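Home | News | Services | Contact

Jan 9, 2021
By Virgilio Magbanua

Buenaventura to End Free Disposable Cups in Public Buildings

The town of Buenaventura will stop supplying free disposable cups in its public buildings in July, under a measure approved this week. The rule covers 7 buildings, including the town hall and the Plivitz Library. 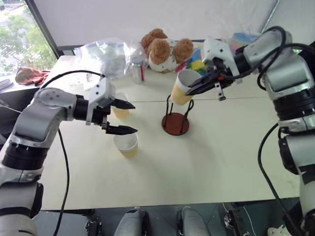
A tan paper cup. Paper cups are covered by the new rule.

Visitors may bring their own cups or borrow a washable one at the front desk. The town has ordered 2,000 washable cups from Kurkon, a local supplier, and will pay for them over two years. 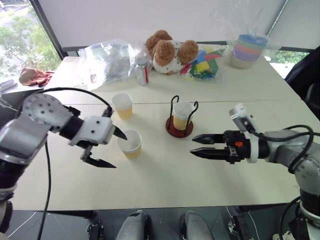

Health clinics are exempt and may continue to offer single-use cups to patients. Outside groups that rent meeting rooms must follow the rule from the first day.

The town received 173 written comments on the proposal. Most asked for more drinking fountains, and two will be installed at the Prorgate Recreation Center.

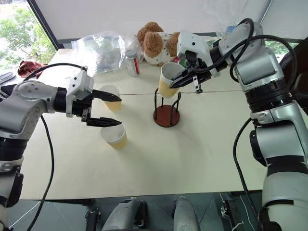

Two paper cups on a table.

Questions may be sent to the Office of Public Buildings.

Filed under: Local Government, Waste and Recycling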